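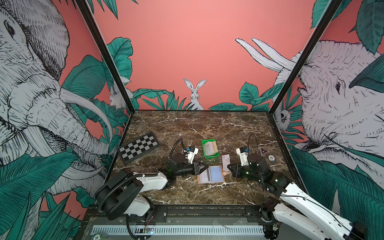 Besuch bei Zurnero, Werkstatt und Musterraum
12.4.21, Rubrik Unterwegs

Angemeldet waren wir für zehn Uhr. Der Eingang liegt auf der Hofseite, vom Parkplatz aus links um das Gebäude herum. Wer zur Vorderseite geht, steht vor dem Lager von Lustex und muss wieder zurück.

Zurnero macht Kleinlederwaren: Kartenetuis, Schlüsseltaschen, ein paar Brillenetuis. Der Betrieb belegt 440 Quadratmeter auf einer Etage. Geführt hat uns Saeed Rashti, der den Zuschnitt leitet. Am Vormittag waren wir zu viert unterwegs, mit Maske und Abstand, und durften überall stehen bleiben.

Im Zuschnitt hängen die Stanzmesser nach Modellnummern sortiert an der Wand. Gestanzt wird auf einer Presse von Bélanger, die schon im vorigen Gebäude stand. Aus einer Haut werden zuerst die Außenteile geschnitten, danach die Laschen und Innenstreifen. Was dann noch übrig ist, geht in Kisten und wird an Schulen abgegeben. Rashti zeigte uns zwei Häute mit Mückenstichen und erklärte, wie man die Schablonen darum herumlegt. Das dauert länger als das Stanzen selbst.

Genäht wird im Raum dahinter. An einem normalen Tag entstehen dort 300 Etuis, vor den Feiertagen bis zu 600. Gearbeitet wurde an diesem Montag nur an drei Maschinen. Die Kanten werden erst nach dem Nähen geglättet, was ich andersherum erwartet hätte.

Am längsten waren wir im Musterraum. An den Wänden dort große gezeichnete Elefantenköpfe zwischen blaugrünen Blättern, an der Rückwand ein Hase vor Korallenrosa. Die Tischplatte ist dunkelbraun marmoriert mit weißen Adern. Es liegt allerhand darauf: ein kleines Schachbrett, eine grüne Kunststoffschale, bedruckte Karten, ein rosa Dreieck im Stil eines Warnschilds. Ich fand das Muster zuerst unruhig. Helles Leder hebt sich davon aber gut ab, und auf der dunklen Platte sieht man jede Naht.
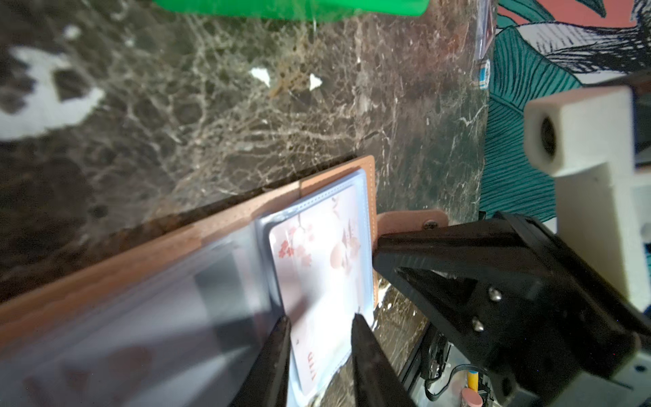 Das Kartenetui in hellem Karamellbraun ist außen aus Leder, mit einer feinen Naht entlang der Kante. Innen sitzen durchsichtige Kunststoffhüllen, die sich wie Seiten blättern lassen. Geschlossen wird es mit einer Lasche und einem kleinen Druckknopf aus Metall. In der obersten Hülle steckte eine Karte mit Kirschblütenzweigen in Rosa und Rot. Das Modell heißt im Katalog 209 und soll im Oktober auch in Dunkelgrün kommen.

Ragnheiður Mikkelsen aus der Entwicklung hat uns die Unterschiede zum Vorgänger erklärt. Früher waren die Hüllen eingeklebt — das hielt nicht lange genug. Jetzt werden sie mitgenäht. Die Folie kommt von Urerer und ist etwas steifer als die alte. Auf die Frage nach einer Variante ganz ohne Kunststoff sagte sie, es gebe Versuche mit Papiertaschen, aber noch nichts zum Zeigen.

Einen Werksverkauf gibt es, er ist zurzeit geschlossen. Bestellungen werden am Hoffenster ausgegeben, bezahlt wird nur mit Karte.

Für die Führung sollte man zwei Stunden rechnen. Im Stanzraum ist es laut, Gehörschutz bekommt man an der Tür. Fotografieren ist erlaubt, ausgenommen die Wand mit den Stanzmessern. Anmeldung telefonisch, vormittags.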